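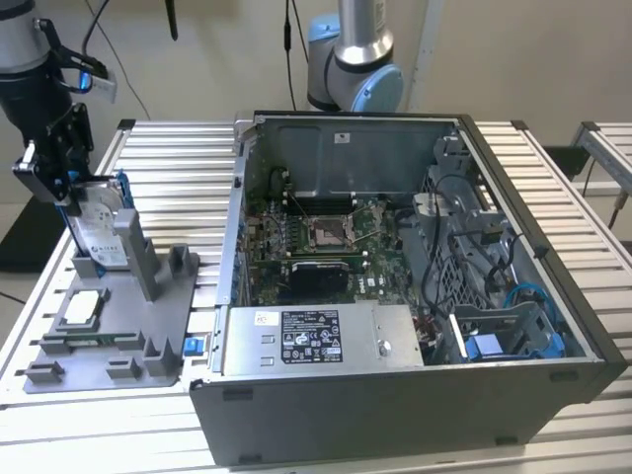 Why does the arm do better when it learns the disassembly backwards?

Posted by pliltano_fan, 8 February 2020

I'm trying to repeat the Halitz method at our college workshop and I'm hooked! You teach the arm to put a part back in the PC first, then reverse the recorded path to get the removal. With the hard drive I get 80 good removals this way, against 9 when I taught removal directly, same number of tries each time. Lovely result, but why such a big gap? And would it hold for memory and the processor?

Mészáros

Great numbers! When you teach removal directly, the arm starts with the part wedged in a tight slot, so small errors in the first few millimetres jam it. Going the other way, you only keep the runs that ended properly seated, and those runs have already found a clean line through the rails. Play one backwards and the tight bit comes first, but on a path you know fits.

Two things to check. Reverse the gripper opening and closing as well as the motion (I forgot this in December and spent a whole afternoon baffled). And keep the fixture tray bolted in the same spot, or your start points drift and the comparison is spoilt.

Memory should work if you open the latches first. The processor won't reverse neatly, as the lever has to be lifted before anything moves. I'd treat the lever as a separate skill with 8 or so demonstrations and then see.

Ninberg

Tried it on graphics cards, worked ok. Slow it down near the slot.

halfwatt

Are you sure it isn't just the blue rails doing the guiding? Try a drive without them. Would love to see that result either way, please post it!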